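Table tennis club moves to Zustholm hall, gear drive opens

Posted Sep 24, 2019

The Javstead table tennis club has a new home. Members got the keys to the side room at Zustholm hall this week and first sessions are already on. Old place on Danden Street closed for roof work, no reopening date given, so the club went looking and got lucky.

Rent is $189 a month, heat included. Old room was cheaper but had no heat and one working outlet. Most members seem fine with the trade.

The new room takes four tables with decent space behind each end. Five if you squeeze, but then the far one is right up against the radiator and backhand players complain. Four it is, at least till November when the club looks at it again.

Floor is good. Lights are okay, a bit yellow over the door side. The hall says brighter tubes are on order. Parking is in back off Lehner Road, not out front. Front spots belong to the dentist and they do tow.

Along with the move comes a gear drive. The club wants paddles, cases, nets, balls, anything in usable shape. Junior sign-ups went up over the summer and there is not enough loaner equipment to go around. Right now kids are sharing paddles between games, works fine for singles, less so for doubles.

Cases are the big ask. Loaner paddles have been living in a cardboard box and the rubber gets chewed up rubbing against the other ones. A zip case fixes that. Paddle-shaped or the plain rectangle kind, both fine, any color. One with a pocket for balls is a bonus.

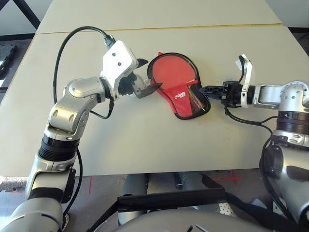

Before you drop off a case, check the zipper runs all the way round and empty the pockets. Last drive turned up house keys, a bus pass and half a granola bar. The keys went back to their owner after two weeks. The granola bar did not.

Paddles: rubber should be on flat, no big chips along the edge. Worn rubber is OK, the club can re-glue or replace. Cracked handles are not OK, please just toss those. If you dont know what shape it's in, bring it anyway and someone at the desk will have a look.

Nets need both clamps. The club has three nets with one clamp each already and does not need a fourth.

Drop-off is the gray bin inside the Zustholm side entrance, open whenever the hall is open. Write "club" on a piece of tape and stick it on, the bin is shared with the hall's lost and found. Drive runs through the end of November.

Cash works too. The fund for junior gear stands at $824 after the summer bake sale and the raffle. Goal is $962, the quoted price for a second-hand table plus delivery. That leaves a gap of $138. A jar is on the front desk. Checks to the club, not to the hall, there was a mixup over that in the spring.

Sessions at the new place run evenings, six to nine, juniors get the first hour. Adults are asked to stay off the two tables nearest the door until seven. Drop-in fee is $3, same as before, juniors free. Clean indoor shoes please, the hall is strict about the floor and has allready sent one note.

Membership is now 93, the highest since the club started keeping a list. About a third are under 16. Beginners night is coming back too, once the schedule is settled with the choir that has the main room. The choir is loud, the club is also loud, so far no one has complained.

Still needed for the move: two people with a truck or van to bring over the last table from Danden Street, plus the score boards and the old bench. The table folds but it is heavy and one wheel sticks. An hour's work, maybe less. Ask at the desk.

The ladder carries over with standings as they were. Any matches not played because of the closing can be made up by the end of November, arrange it between yourselves and write the score on the sheet by the water fountain. Both players sign. No signature, no points.

Lockers at the old building have to be emptied before the roof crew starts. If you have shoes, towels or a paddle in there, get them out now. Whatever is left goes in the gear bin or the trash, depending on the smell.

Club dues for fall can be paid at the desk or put in the envelope slot. The new door code is only given out in person, so stop by.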